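Ticket 335: Shoe rack task, episodes rejected at check
Site: Povthorpe
Project: Wijaya
Status: Solved, waiting for confirmation from Bevport

Problem

Since the beginning of June the checking script rejects many episodes of the shoe rack task. The message is always the same: "start pose out of range". The operators followed the written rule, so at first I thought the script was wrong.

What I checked

1. Calibration of both grippers. No error found.
2. Time difference between left and right stream. It stays under 9 ms, and our limit is 1000 ms per episode in total, so this is not the cause.
3. The rule itself. In version 6 of the task sheet it says only "shoes in front of the rack". One operator leaves a hand's width of space, another puts the shoes close. Both are correct by the text, but the script accepts only the close position.

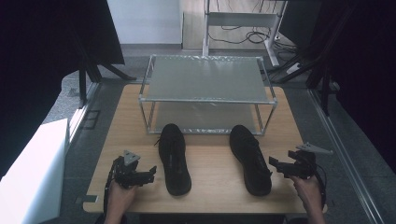
Ikhsan Kwok

The start position we want is with the shoes side by side, toes toward the rack and nearly touching its front edge. Both grippers wait on the near side of the table, one for each shoe.

Changes made

I wrote the new text in the task sheet and asked Lallen to translate it for the second shift. The rules are now:

- Toes point to the rack. Heels point to the operator.
- Left gripper takes the left shoe, right gripper takes the right shoe. Do not cross.
- Marker plates must stay uncovered by sleeves or cable.
- If a cable pulls on the hand, stop and record the episode again. Do not repair it during recording.

I did not change the limits in the script. Please do not delete the old rejected episodes before Bevport has answered.

Comments (3)

mts_lab: We had the same message with the cup task. Can the cable rule go in the general sheet also?

Ikhsan Kwok: Yes, I will add it there this afternoon.

r.operator2: Please print it bigger, the sheet on the wall is hard to read from the table.

Contact support | © Povthorpe Site Services | Back to top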